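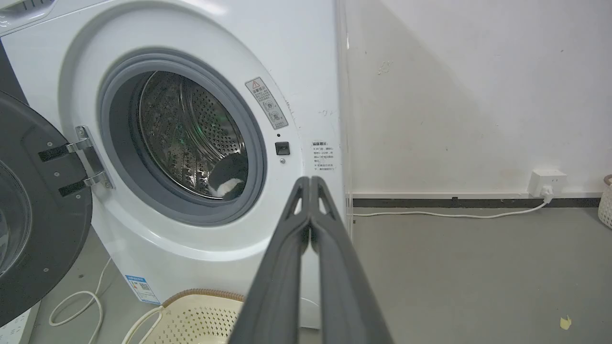
Wultora Laundry Pod review: can a plastic shell full of beads replace your powder?

Posted by Audrey-Anne Sawatzky, 3/16/25

I have bought enough miracle laundry products to be wary of any box with a leaf on it. The Wultora is the latest. It is a refillable plastic shell the size of a large orange, filled with two kinds of ceramic bead, and it goes in with your clothes in place of detergent. The box promises 2000 washes. The leaflet inside, on page 5, says the beads need topping up "as required", and gives no number of washes for when that might be.

I paid for mine at the Foscombe branch of Gosselin, the homeware shop, and have had nothing from the makers apart from one email, which I'll get to.

What you get

One shell in two halves, a bag each of light and dark beads, a cotton drying bag and the leaflet. The whole lot weighed 596 g on my kitchen scales with the cardboard, so you are carrying a fair lump of stuff home. Filling the shell is fiddly. The beads roll, the funnel shown on the side of the box isn't in the box, and the two halves need a proper shove and a quarter turn before they lock. I did it over a mixing bowl after losing the first few under the fridge.

The shell does feel solid once it is shut. I was expecting it to pop open mid-cycle and it never did, so credit for that.

How I tested it

I ran 28 loads through our ordinary front loader, mostly at 30 or 40 degrees, with the normal mix for a house with a runner and a teenager in it: T-shirts, school shirts, towels, bedding, kit that should have been dealt with sooner. I split them between the Wultora, our usual supermarket powder (half a scoop, own brand, nothing special) and plain water with nothing added at all. 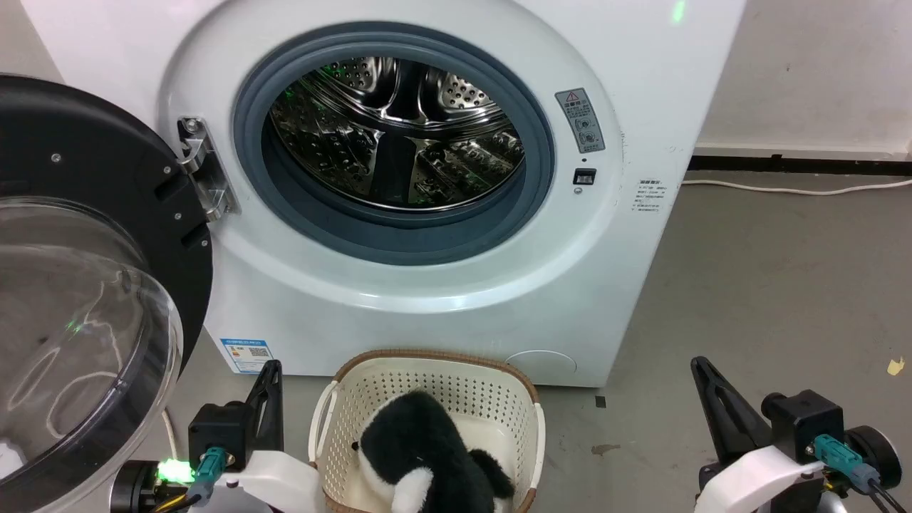

The plain water loads matter more than anything else in the test, and they are the bit that the glowing reviews always leave out. A washing machine with no detergent in it still does a surprising amount of work. Warm water and an hour of being thrown about will get sweat, dust and fresh mud out of most things. If you swap powder for a shell of beads and your T-shirts come out looking all right, you haven't learned much until you know how they would have come out with no beads.

For stains I cut up an old white pillowcase and dabbed the pieces with tea, tomato sauce, cooking oil and grass. I let them dry overnight and pinned one set into a load of each type. It's a kitchen table test and I won't pretend otherwise. Somebody with a proper lab could do far better, and I wish Wultora had paid one to.

Results on everyday washing

Lightly worn clothes came out fine with the Wultora. They also came out fine with water. I laid shirts from both side by side on the bed and asked my husband to pick, and he couldn't. The powder shirts he got straight away, but I think he was going by the smell.

Towels were a bit softer than with powder. The leaflet makes a lot of this and puts it down to the beads. The water-only towels were just as soft. I'd been using too much powder on towels for years, I suspect, and leaving some of it behind, so at least I've learned something for my money.

Results on stains

Grass: faint with powder, clearly green with the Wultora, clearly green with water. Tea went to a pale ring with powder and stayed brown with the other two. Tomato was the closest, with all three pieces still showing some orange, the powder one the least. Oil was the worst result by a long way. The Wultora piece had a see-through patch almost the same size as the one I'd started with.
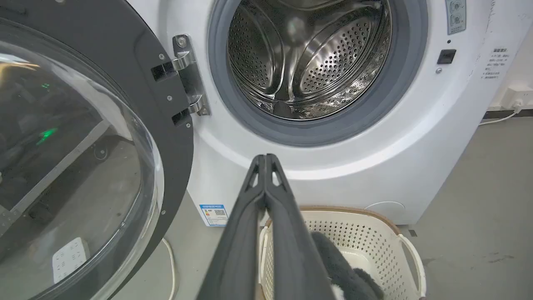
Wultora's answer to all of this is to pre-treat. The leaflet tells you to rub stains with a bar of soap before washing and, for whites, to add a spoonful of oxygen bleach. Well, yes. Soap and bleach do clean clothes. I tried a tomato piece their way and it came up nicely, then tried one with soap and bleach and no shell, and that came up nicely too.

Smell is harder to judge fairly. Running kit smelled of nothing much while damp and then, half an hour after going on, smelled of running. The teenager refused to wear his second Wultora-washed football top and put it through again himself with powder, a first in this house.

Noise and wear

Louder than I'd like. It knocks on every turn, and at spin it rattles until it settles against the side. I could hear it from the landing with the kitchen door shut. It has a scuffed band where the halves meet, and I can't find any marks inside the drum. I wouldn't put it in with anything delicate. A thin cotton blouse came out with a pulled thread, although that could just as easily have been a zip.

The leaflet also says to dry the shell in the sun once a month to "recharge" the beads. I asked Wultora by email what was being recharged. The reply thanked me for my interest in a cleaner planet and offered a discount on a second one.
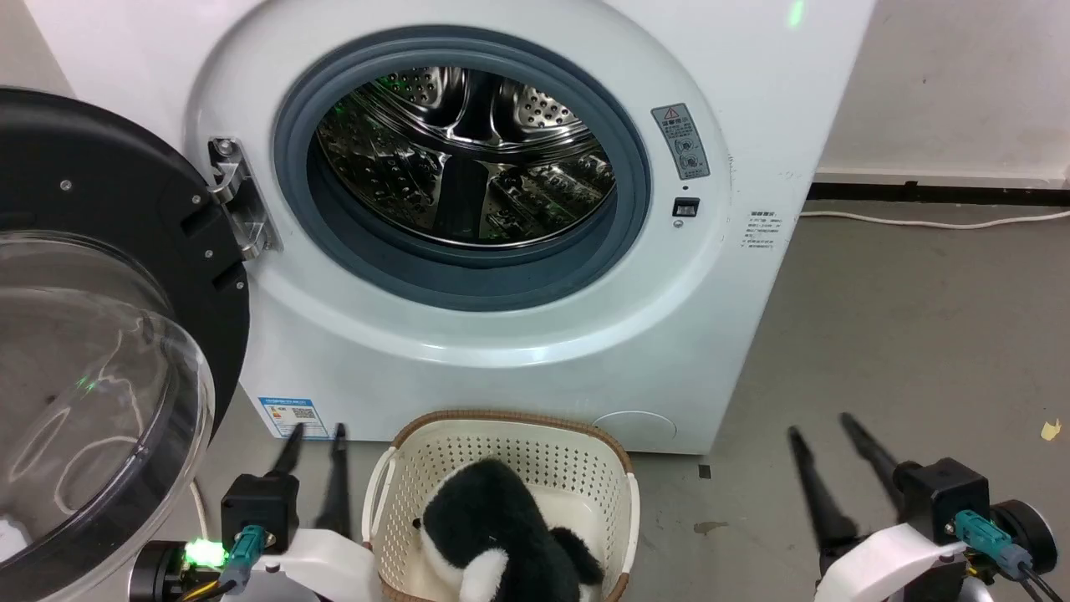 How it compares with the Poren

I borrowed my sister's Poren, a similar thing with rubber knobbles and no beads. It is quieter and far easier to live with, because there is nothing to fill. On the stain pieces it did as badly as the Wultora. The Poren box makes smaller claims, though, mostly about using less powder alongside it, and I did get away with a quarter scoop on ordinary loads. I also got away with a quarter scoop on ordinary loads without it.

Should you buy one?

I wouldn't. If your clothes are barely dirty you can save money by using less of what you already have. If they are properly dirty, the Wultora leaves them that way. People with sensitive skin keep telling me they like these, and I can see why cutting out perfume would help, but an unscented powder does the same and gets the grass out.

Gosselin took mine back without the receipt argument I'd prepared for, less the cost of the opened beads. I'm keeping the drying bag for pegs. I'll be looking at descalers in May, so if you have one you swear by, leave it in the comments, along with what you compared it to.

Pros: sturdy shell, no perfume, no residue
Cons: cleaned no better than water in my test, noisy, awkward to fill, vague about top-ups
Score: one star out of five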